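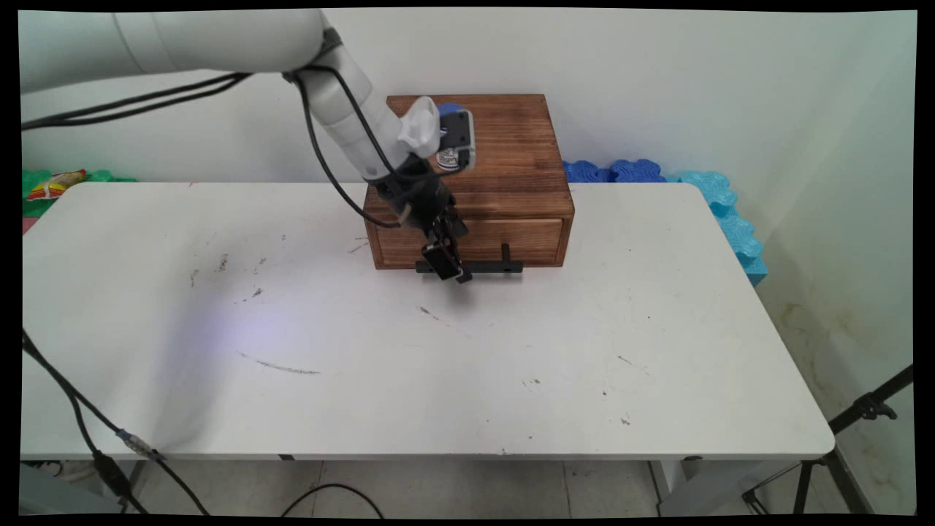 Stullelau has released the results of its bench comparison of parallel grippers, wrist-mounted cameras and arm controllers, carried out on a drawer-opening task. The comparison was designed to measure how much of the variation in task success comes from the fingers, how much from the camera and how much from the controller, using one arm and one table throughout. The test object is a box of stained wood with a single drawer across its front and a black T-shaped handle. The box was selected after early trials with a metal cabinet gave success rates too high to separate one gripper from another. The handle is a horizontal bar on the drawer face, and the two black fingers have to come down over it from above with little room on either side. The small camera module is carried just above the wrist, so that its view moves with the gripper during the approach.

The full results, with trial logs and the fixture drawings, are available from Stullelau on request.

Test program

The program covered 1452 scored trials. Each trial began with the drawer closed and the arm at a fixed start position. The arm was required to approach the handle, close the fingers, pull the drawer to a marked depth, release, and return to the start position without moving the box past a set limit. A trial was scored as a success only when all of these steps were completed. Partial results, such as a drawer opened to less than the marked depth, were logged separately and are not included in the headline scores.

Trials were run in blocks. One component was changed between blocks and the others were left in place. The box was moved to a new position within a marked area after every trial, and its angle to the arm was changed on a fixed schedule shared by all blocks. Operators did not adjust the lighting during a block.

The box was not clamped to the table. A clamped box hides side loads, and side loads were one of the quantities of interest. With a free box, a gripper that closes off center turns the box before the drawer begins to move, and the controller must either correct for the turn or fail the trial.

Grippers

Two grippers were compared. The first was the standard Rosodley parallel unit with flat fingers. The second was the Nair parallel unit, fitted with fingers of the same length and a softer contact pad. Both were mounted on the same wrist flange with no change to the arm.

The Rosodley unit closed faster and held its finger alignment better over the length of the program. Its main failure was slipping along the handle bar when the approach was off angle. The Nair unit slipped less often but needed more clearance behind the bar. When the approach was low, the pads touched the drawer face before the fingers had closed, and the box was pushed back.

Finger pads on both units were inspected after every 600 closing cycles. The Nair pads were replaced once during the program because of wear at the lower edge. The Rosodley fingers were not replaced. Pad wear was not large enough to change the ranking in any block, but Stullelau recommends that users who run the Nair unit on hard-edged handles keep a replacement set at the bench.

Cameras

Three camera arrangements were tested: the wrist module alone, a fixed side camera alone, and the two together. The wrist module alone gave the best finger placement in the last part of the approach and the poorest recovery after a missed grasp. Once the fingers had passed the handle, the bar was often out of view, and the controller had no means of finding it again without backing away. The fixed side camera alone gave good recovery and poor placement, with errors growing as the box was turned away from the camera.

The combined arrangement scored highest with both grippers. The gain over the wrist module alone was larger for the Nair unit, whose tighter clearance made missed grasps more frequent.

Stullelau also recorded setup time. The wrist module required a new hand-eye calibration each time the gripper was changed, even where the camera mount itself had not been touched. Skipping this step produced a small but repeatable offset to one side. Calibration was therefore made a required step in the block change procedure, and blocks run before that change were repeated in full. The repeated blocks are the ones counted in the results.

Controllers

Two controllers were compared. The first ran position control with a fixed closing force. The second, the Otier controller, ran a compliant mode in which the arm was allowed to give way sideways during the pull. Both received the same camera data and the same start command.

The Otier controller completed more pulls once the handle had been grasped. With position control, a small error in the pull direction caused the drawer to bind, and the arm then dragged the whole box toward the table edge. In compliant mode the arm followed the drawer and the box stayed inside the limit in most trials.

The compliant mode was slower. It also required tuning for each gripper, because the added weight and reach of the Nair unit changed the way the arm settled at the end of the approach. Without tuning, the Nair unit gave lower scores in compliant mode than under position control. With tuning, the order was reversed. Both sets of figures are included in the report.

"The controller setting had a larger effect than the choice of gripper," said Gangadharan Panicker, who led the bench work. "We had planned to spend most of the program on finger shapes. After the first blocks we moved that time to controller tuning, and the test plan in the report shows where the change was made."

Cable routing

Cable routing was tracked as a separate item after it was found to affect repeatability. The cables run along the outside of the arm and need enough slack to let the wrist turn. Too little slack loaded the wrist at the far positions of the box. Too much let a loop swing into the side of the box during the approach. The final routing was fixed with ties at set points and was not changed between blocks. The positions of the ties are marked on the fixture drawings.

Panicker said that routing should be recorded with the same care as calibration. "Two benches with the same arm and the same gripper can give different numbers because of where a cable is tied down," he said. "We now log it with the firmware version."

Limits of the results

The results apply to one handle shape, one box weight and one table height. They should not be read as a general ranking of the products named. No tests were made with round knobs, recessed pulls or handles without a gap behind them. All drawers were empty. The arm was operated below its rated speed in every block, and no conclusion is drawn about performance at full speed.

Light on the table varied over the course of the day. Results were checked for a link between time of day and camera errors. A weak effect was found for the fixed side camera, and none was found for the wrist module. The analysis is given in an appendix.

Next steps

A second round is planned for September. It will keep the same box and add 4 handle types that can be exchanged on the drawer front. The planned total is 2000 trials, with both grippers and both controllers carried over. The fixed side camera used alone will be dropped, and the combined arrangement will become the baseline.

Stullelau will accept requests from gripper and controller makers who want to have a unit included. Units must fit the existing wrist flange without an adapter plate, must be supplied with a force limit that can be set in software, and must be delivered with the fingers that will be sold with the product. Prototype fingers will not be scored. Makers will receive the logs for their own unit before the report is released and may submit a written technical comment, which will be printed with the results.

About Stullelau

Stullelau tests grippers, arms, cameras and controllers for companies that build or buy automation equipment. Its work covers side-by-side trials, fixture design, calibration procedures and wear inspection. Test methods are provided to clients together with the data.

Contact: Gangadharan Panicker, Bench Testing, Stullelau

Release date: 07/04/2024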